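Bottle Sorting and Packing Helpers Wanted

Parnex is looking for part-time help at its Skullutham workroom. The work is handling plastic bottles: laying them out on the table, checking labels and caps, and putting them in cartons.

We go through some 2,000 bottles in a normal week. A new person starts at 300 a shift. Bottles with torn or crooked labels are set aside and written on the reject sheet.

You need to be able to stand for most of a four-hour shift and read a packing list. No experience needed. Training takes two shifts and is paid at the full rate of $135 per shift. Gloves and aprons are supplied. Street parking only.

You will report to Hòa Quan. Morning and afternoon shifts are open. Please say which you want when you apply.

Send a short note with your phone number to Halvard Myklebust at the Parnex front office by 5/26/24. 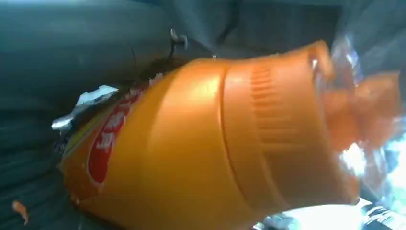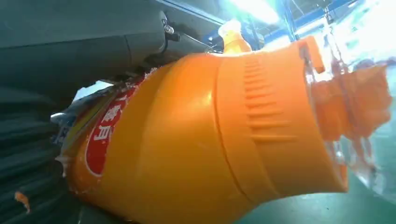
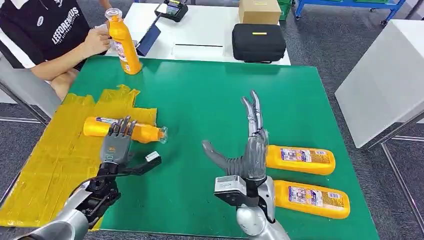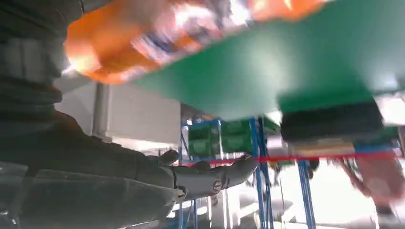
In the workroom. First and second pictures: an orange bottle with a red label.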